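**Review: Mosquera two-arm bar station, after 60 shifts**
11 Jan 2023

We run the staff bar and snack counter at Devedden, and since November part of the drinks work has been done by a pair of Mosquera arms. Morag Haldane asked me to write up how it has gone before the other site orders one.

The arms are good at dull work. Measured pours come out the same each time, and a tray of 12 drinks goes out without anybody standing over it. They are slow, though. Cristian Agudelo is quicker on any single drink and always will be.

The larger change is in the jobs. Cristian used to spend the shift behind the counter with his back to people - now he takes orders, carries trays and sorts out problems. He likes that more than he expected to. Helmi Kuusisto doesn't. She trained as a bartender, and she says laying out a table for a machine is closer to stocktaking. Her hours haven't changed, but I think her complaint is fair and the supplier's brochure skips over it.

Laying out takes longer than we were told. Everything has its own spot, and a bowl put down a hand's width off means a stop and a restart from the pendant. Only 2 of us are trained on that, so rotas have become harder to write.

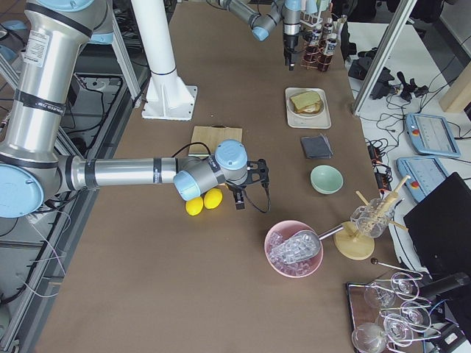
*The table laid up, with lemons, ice, glasses and a sandwich plate out.*

The grippers are easy to wipe down. Cables are a nuisance and I'd want proper trunking included in the price.

I'd buy it again for a busy counter, with training for at least one more person on each shift. For a small bar, no.

Merja Ahonen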